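Flundden Bench Guide, Section 3: Checking the wiring inside the frame
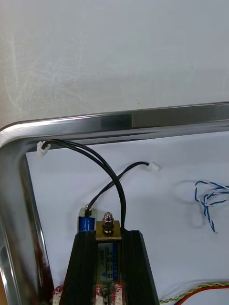

Llanos Workshop Notes

Before you go any further, do put the kettle on and give yourself a quiet quarter of an hour, as this part is much nicer when it isn't hurried. Make sure the unit is unplugged at the wall.

1. Find the pair of black wires and follow them up to the small white clip near the top corner of the white panel. They should run through the clip and fall away in a wide, easy loop.

2. Trace the single black wire from its white connector down to the little blue component. A gentle tug is plenty.

3. Look over the hex nut and bolt on the brass-coloured plate. If the nut turns under your fingers, nip it up with a small spanner.

Note: the coiled spring sits beneath the label, and you can leave it well alone until Section 27, where we come to it properly.

Caution: please don't pull the wires tight to make things look tidy (I know, it's tempting!). Leave at least 50 mm of slack on the Venau model, and a touch more on the Lelska.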